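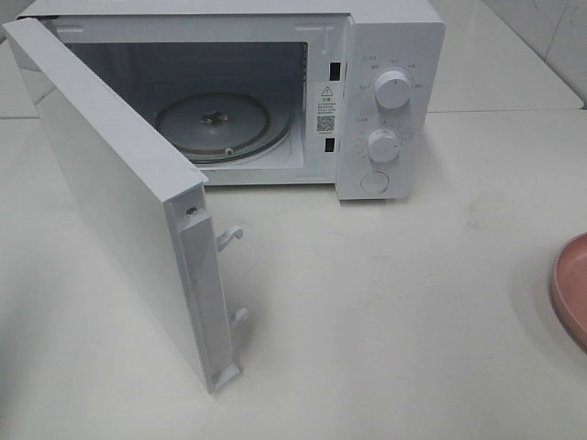

Microwave with the door open and the glass plate taken out.

Kitchen microwave: frequently asked questions

These answers cover the small white microwaves in the shared kitchens at Prarnley. The same type is fitted in every kitchen in the building, so the advice applies whichever one you use. If your question is missing, write to the Prarnley housing desk. The last update was in March.

Where has the glass plate gone?
If you open the door and see only the turning part in the middle, the plate has been taken out, usually for washing. Look on the draining rack first, then in the cupboard under the sink. Please don't run the microwave until it is back in place.

How do I put the plate back?
Hold it level and lower it over the small star-shaped piece in the centre of the floor. Turn it gently by hand until you feel it settle. A plate that has settled won't rock when you press on the rim. If it knocks or scrapes while running, stop the microwave and seat it again.

Can I use a dinner plate in place of the glass one?
No. A dinner plate goes on top of the glass one. If the glass plate is cracked or chipped, stop using the microwave and ask for a new one at the desk. We keep 2 spares.

How do I open the door?
Press the round button at the bottom of the control panel. The door swings to the left, so leave some clear worktop on that side. It is best not to pull at the edge of the door, as this strains the catches.

Which knob does what?
The upper knob sets the power and the lower one is the timer. Set the power first. For very short times, turn the timer well past the number you want and then bring it back, or it may stop early.

The labels aren't in English. Is there a guide?
Yes. A translated card hangs inside the cupboard door in each kitchen. If yours has fallen down, the desk will print another.

The door won't shut properly. What should I check?
There are two hooks on the edge of the door, which fit into two slots in the front of the oven. Crumbs in the slots are the usual cause. Switch off at the wall and wipe them out with a dry cloth. If a hook is broken or loose, don't use the microwave – leave it switched off and report it.

How do I warm a burger or a filled bun?
Put it on a microwave-safe plate in the middle of the turntable. Take out any salad first and heat it in short bursts, checking the filling each time. Bread goes tough quickly. If the bun matters to you, warm the filling alone and put the two together afterwards.
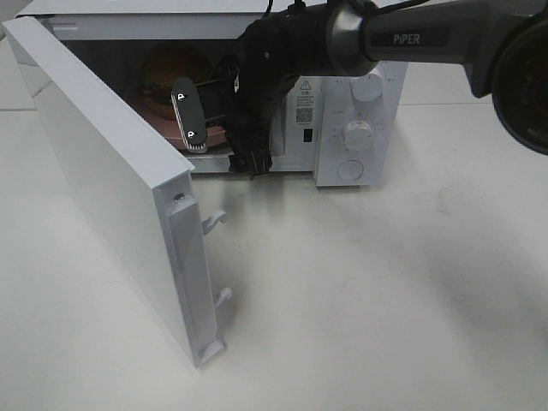
A burger-style bun on a round plate in the microwave.

Which dishes are allowed?
Anything marked as microwave-safe. The Jotus bowls in the kitchen cupboards are fine, and so are the plain plates kept with them. The Velach mugs have a metal rim and must stay out.

Should I cover my food?
Please do, loosely, especially soup, beans and anything with sauce. The vented plastic lids are in the drawer with the tea towels. Never heat a sealed tub or jar.

What is the best way to clean it?
Switch off at the wall and let it cool. Lift out the glass plate and wash it in warm soapy water. Wipe the inside with a damp cloth and a drop of washing-up liquid, then dry it. Go lightly over the centre spindle, and don't pour water on the floor of the oven.

For dried-on splashes, heat a bowl of water with a slice of lemon until it steams, leave it for 10 minutes with the door shut, then wipe. No scouring pads or oven spray, please.

Can I peel off the warning label?
No, leave it where it is. Clean round it with a cloth that is barely damp, as the print rubs off.

It smells of someone's fish. What can I do?
Clean it as above, then leave the door open for a while. A small dish of bicarbonate of soda left inside overnight also helps. Put a note on the front so that no one switches it on.

How do I report a fault?
Use the repairs form on the Mabula residents' page and choose "kitchen appliance". Give the floor and kitchen letter, and say what the microwave was doing when the problem started. Unplug it in the meantime.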